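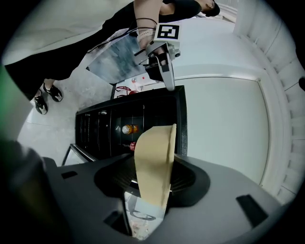 Umwood, 31/10/2025. Benjelloun, the clothing maker based in Plornside, will open its first store outside the city in January. The shop will take over the former shoe warehouse on Baltolum Street and will carry the full women's line, along with alterations and repairs. White tops worn with long black skirts or wide black trousers have been the company's best sellers for the past two years, and they will fill most of the ground floor.

The new store covers 700 square meters and will employ 19 people, most of them hired locally. Applications are open now and can be handed in at the Plornside shop.

"We get nearly 200 orders a month from Umwood, and a lot of those customers ask where they can try things on," said Seema Agarwal, head of retail at Benjelloun. "Now they can do it close to home."

Hemming will be free on any full-price skirt or pair of trousers. Repairs start at $59 for a replaced lining, and clothes from other makers are accepted.

Rezaul Jayasinghe, who runs the Plornside workroom, will train the alterations staff before the opening. Store hours will be posted in December.

Press contact: Benjelloun Retail Office, Plornside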